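Trilier Lint Brush, Large – My Review After a Summer of Dog Hair

Sep 10, 2019

I own way too many black things. Black pants, black coat, black couch cover, black throw that lives on the black couch cover (I know, I know). I also own a big pale dog who sheds like it's her full-time job. So I've been through every lint gadget going, and when my last sticky roller ran out in the middle of getting dressed for a wedding I swore I was done with sticky rollers for good.

The one I bought to replace them is the large brush from Trilier. It's the kind with the short red nap on both sides of a flat paddle, and it comes with a plastic base that you dunk it into to clean it. You brush one way to pick stuff up, push it down into the base, pull it out, and it's clean again. No refills, no peeling, no little wads of gray sticky paper all over the bathroom counter. I paid 9 dollars for it at Pralluvgate, the big home store out by the highway, and I've seen it for a bit more online.

Let me start with what I love, and that's the hair. Oh my gosh, the hair. The first time I used it was on the couch cover and I got a roll of fluff off it that looked like a second dog. It grabs the long hairs and the short bristly ones that weave themselves into everything, and it does it fast! Two or three swipes per cushion and I was finished. My old Stedum roller would take half a roll of sheets to do the same couch, and it never got the hairs down in the seam.

It's great on coats too. My winter coat is a heavy wool one and I was a little worried the brush would rough it up, but I've gone over it plenty of times now and it looks the same as ever. I did the car seats with it as well. The flat parts came out lovely, the bits down by the seat belt buckles not so much, but the paddle is wide and I don't think it was ever going to fit in there.

You do have to pay attention to the arrow on the handle. I didn't, for the first week, and I was merrily brushing the hair right back onto my pants and getting mad about it. There's an arrow on each side and they point opposite ways, so if you're left-handed like me you just flip it over. Once I figured that out we got along fine.

The base is where I start to get picky. It works well when the brush is carrying a normal amount of hair, but if you've done a whole couch it gets stuffed, and then you have to pop the bottom off and pull the clump out with your fingers. The bottom on mine was so stiff that I used a butter knife the first couple of times. It has loosened up since. The whole thing feels a bit cheap in the hand, kind of hollow, and I wish the base had a rubber foot or something so it didn't skate around on the dresser.

And then there's the tiny stuff. Hair is one thing, specks are another. You know those teeny light bits that show up on dark cloth the second you lay it out flat?
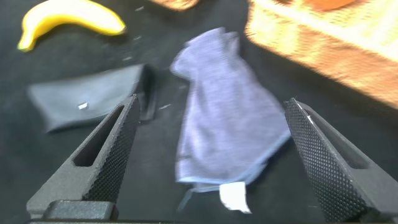

The brush slides right over them. I can go back and forth all day and I just move them from one end to the other, or it gets most and leaves the stubborn ones. Tissue that went through the wash is the worst. For that I still reach for something sticky, so I guess I'm not completely done with rollers after all – I keep a little Tarigan travel one in my bag, and between the two of them I'm covered.

Oh, and don't use it on anything damp. I tried it on a pair of leggings that weren't all the way dry and the nap got matted and wouldn't pick up a thing until the next morning. It was fine after that, but it gave me a scare.

A few people have asked me about knits. I'd go easy. On a tight, smooth sweater it's wonderful, on a loose chunky one it tugs, and I stopped before I found out what would happen next. Fleece is so-so. Velvet I haven't dared.

Would I buy it again? Yep, and I already did. I got a second one in the small size for work and it's the same brush with a shorter handle, though that one came without the base, so you have to pick it clean by hand. Get the large if you can only get one. I'm giving it four stars out of five, with the missing star for that stiff bottom and the specks. My heavy shedding season starts in October, so I'll come back and add to this if the nap starts wearing down.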